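Coffee corner: what has changed and how to use it

The coffee corner on the second floor of the Grellus building is back in use after the move. The old drip machine has gone, along with the hot plate that went with it, and we now have a single-serve coffee maker on the wood table by the window. It takes one pod at a time and makes one cup at a time. Several people have asked how it works and where things are kept, so the main points are set out in this issue.

Pods are kept in the tall cabinet in room 3006, on the middle shelf. There are 50 in a box, and we open one box before starting the next. At the moment we have a medium roast from Skerkov and a darker one from Trình. The medium has been the more popular of the two by a wide margin. If you finish a box, please flatten it and put it with the cardboard by the elevator. Do not leave the empty box in the cabinet, as it looks full from the front and we end up running out.

The order of doing things matters a little with this machine. Check the water first. The reservoir is at the back and you can see the level through the side. Fill it from the filter tap in the kitchen, not the bathroom sink. Then put your mug on the drip tray, lift the handle all the way up so that the lid stands open, and look into the pod holder. If there is a used pod in it, take it out and throw it away. Set the new pod in with the foil lid still on, facing up. Bring the handle down firmly until it stops. The machine pierces the pod by itself, so there is no need to poke a hole in it beforehand, as some people have been doing.

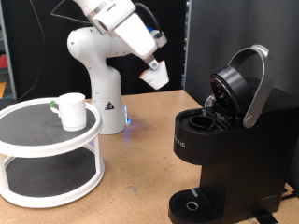
Office Services, Second Floor

Mugs live on the two-tier turntable at the left end of the table. Both trays have a dark mat on them, which keeps the mugs from sliding when somebody spins it to reach the back. Please put clean mugs only on the turntable. Dirty ones go in the dishwasher – not in the sink, and not back on the tray with the idea of using them again after lunch. The house mugs are the white ones. They are all shared, so if you want a mug that is yours alone, bring one from home and keep it at your desk.

Tall travel cups are a problem for some of you. Measure yours against the space over the drip tray before you start brewing. If it does not stand level, brew into a house mug and pour it over. We have had two spills from cups that were leaning, and both of them ran down the front of the machine and onto the table. The wood marks easily, so wipe up coffee right away with the blue cloth from the kitchen drawer. Paper towels are fine too. Please do not use the scouring sponge on the tabletop.

The drip tray needs emptying more often than you might expect. It slides forward and the grate lifts off. Rinse both parts, dry them, and put them back with the grate seated flat. The early shift does this at 8:30 in the morning, but if you see water standing in the tray later in the day, go ahead and empty it. It takes a minute. When nobody else is waiting, it is also a good idea to run one cup of plain water through after the dark roast, as the taste tends to carry over into tea.

A word on tea and cocoa. There is a small stock of both in pod form, in the same cabinet as the coffee, one shelf down. The cocoa leaves some powder behind in the holder, so a plain water cycle afterward is required and not just a nice thing to do. Loose tea drinkers can use the machine for hot water by closing the lid on an empty holder and brewing as usual.

Used pods go in the lidded bin under the table. We are trying out a collection run by Cinovine, who take them away for recycling when the bin is full. They ask that the pods be drained and cool, with nothing else mixed in – no stir sticks, no sugar packets, no napkins. The first pickup had to be sorted by hand. The trial runs until November and we will decide then whether to keep it going.

The machine needs descaling every few weeks. We do this at the end of the day, and a note goes up on the cabinet door when it is planned. While the note is up, please leave the machine alone even if it looks ready to go. The solution is not something you want in your coffee. The kettle in the kitchen can be used in the meantime, and there is instant coffee in the jar next to it.

Payment stays the same as before. The monthly fee is $18 and covers pods, milk, and sugar. Visitors do not pay. If you drink coffee only once in a while, put your name on the sheet inside the cabinet door and mark each cup, and you will be billed for those at the end of the month.

Milk is in the kitchen refrigerator, top shelf, in the door. Please check the date on the open carton before opening another one. Requests for other roasts can be written at the bottom of the same sheet, and we will look at them when the next order goes in.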